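3.2 Desk surfaces and what gathers on them

Survey covered shared desks in two buildings, Nurnwood and the older Msimang block, 448 desks in total, visited once each in September. Each desk was scored on a 15 point sheet (clear area, cables, litter, marks on the top). Drawers not scored. Personal desks left out, see 3.1.

Clear area was easy to judge. Cables were not. Early on the two raters disagreed on whether a lead hanging off the front counts as clutter, as it takes up no room on the top at all. We settled on yes – it catches knees and chair arms, and users complained of it more than of anything lying on the surface. Desks rated before that rule were done again, 24 of them.

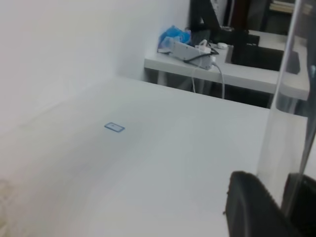

Figure 4. Near-bare white tabletop with a small blue rectangular outline; on the lower desk behind, a power strip, two white cables over the front edge and a crumpled blue plastic bag.

Pairs like the one in Figure 4 gave us most trouble. The near top scores high on clear area, the far one loses points for cables and agian for the bag. Scored seperately throughout, never averaged. Small marks and smudges were noted but given low weight, pale tops show them more or less depending on the light.

Roughly 70 desks had a power strip lying on the top. Under-desk trays (Tekico, Trondus) were fitted in one corridor only, so no comparison is tried in this section. Litter by room type is in Table 5.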